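Brenda Cáceres will talk about a table for as long as you let her, and I let her for most of an afternoon. She had offered me coffee before I got my coat off, and then forgot to make it, because I asked where the big pale table had come from and that was the end of the coffee for a good while.

"It was in the window at Olszewski," she told me, "and I walked past it for a month. I'd go by on the other side of the street so I wouldn't look." It cost her 380 dollars, plus a favor to get it up the stairs, and she still thinks of it as the first grown-up thing she bought for Skament, the little bookkeeping and lettering business she runs with Carmela Bassi.

What got her was the grain. She runs her palm over it while she talks, following the long bands from one side to the other. "See how it goes into that big oval? I've been looking at that through every phone call for years. Carmela says it's a fish. To me it's a lake on a map, the kind with all the depth lines."

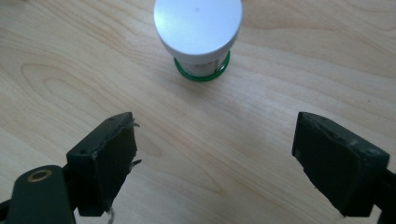 The oval in the grain, with a lidded container at the back of the table.

Carmela, who had been pretending to work, came over at that point to defend the fish. She also wanted it on record that she is the one who keeps the table clear. Her rule is that you bring over what you need for the job, and when the job is done it goes back on the shelf. "Brenda would live under a heap," she said, very fondly. "I love her, but she would."

Brenda doesn't argue. Before Skament she worked at Usden, in a room of 400 square feet shared with three other people and all of their paper, and she says she never once saw the top of her own desk. "So now I like to see wood. I like it when the sun comes across and one end goes nearly white. I stop and drink my coffee and look at it." (This reminded her about the coffee, and off she went – I could hear cups.)

The floor is another story, and both women laughed when I brought it up. The carpet is dark gray and speckled and came with the room, and they have made peace with it. The cables they have not.

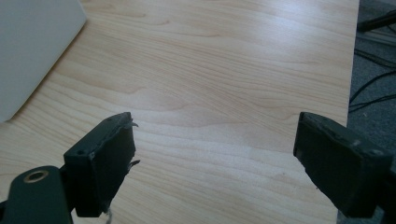 Pale wood up top, carpet and cables down below.

"Every spring I say I'm going to tie them up," Brenda said, back with the cups. "I bought the little straps and everything! They're in a drawer." Carmela thinks the straps went home with somebody else. They did get a price once for having the wiring done properly, along with new flooring, and it came to 3805 dollars. They had set aside almost 3000, and in the end the money went toward a good printer and a week off in December.

I asked whether they would ever swap the table for something bigger, now that there is more work coming in. Brenda looked at me as if I'd suggested swapping Carmela. They may add a second one, she said, if Olszewski ever has another with a grain she likes, and it would have to go by the window, and Carmela would get to choose which side she sits on.

"The fish side," said Carmela, and went back to her invoices.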